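Buy the plain gripper first

We spent most of October comparing grippers at Plondance, and I have come round to a dull opinion. Most benches should start with two fingers and stay there until the work proves otherwise.

The Ratell hand was the one everybody wanted. It has more joints, and it costs 2,000 more than the Premo. Over a week of bin picking it managed 103 good picks. The two-finger Premo managed 116, on the same arm with the same controller.

That is a small test and I would not hang a thesis on it. But the hours matter too. The Ratell needed tuning every morning -- the Premo needed its jaw width set once.

Reach into a bin is where a short, narrow gripper earns its keep. You can bring it in level over the rim, then turn it down, and there is little to knock against the walls.

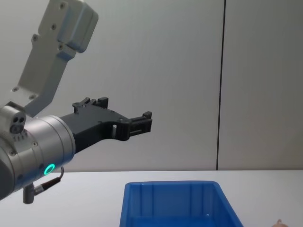 What I would spend the money on

A better camera. Ours cost 899 and fixed more missed picks than any change of fingers did.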